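Ronthorpe Extends Container Deposit Program to All Households

April 27, 2021

The Ronthorpe Department of Public Works will open its container deposit program to every household in the city, following a trial in the Buridis and Sornmont districts that began in January.
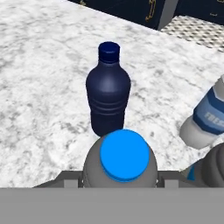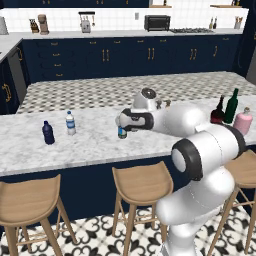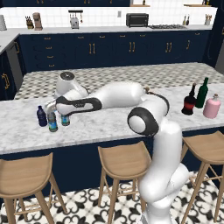
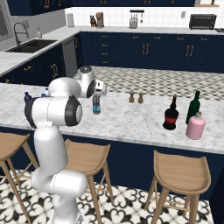
Under the expanded program, residents will receive a credit on their quarterly utility bill for drink containers returned to a city collection point. A total of 737 households signed up for the trial, and 724 of them remained enrolled when it closed. The department reports that 88 percent of returned containers met the conditions for credit. Most of those refused had been crushed or still held liquid. Containers should be returned whole and empty, and the rules apply equally to small cans and to bottles of the kind shown on the marble countertop, whether clear with a blue label or dark navy with a screw cap. Caps may be left on. Glass jars, cooking oil bottles and cleaning product containers are not covered and should continue to go in the curbside bin.

"The trial gave us a clear picture of what residents need, which was mainly longer hours," said Tamara Bondarchuk, the city's director of waste services. "We have changed the schedule accordingly."

The collection point on Hrytsenko Street will stay open 2 hours later each evening – the Sornmont site will keep its present hours until additional staff are hired. Households already enrolled do not need to register again. New applicants may sign up at either site or by mail, using the form enclosed with the next utility bill.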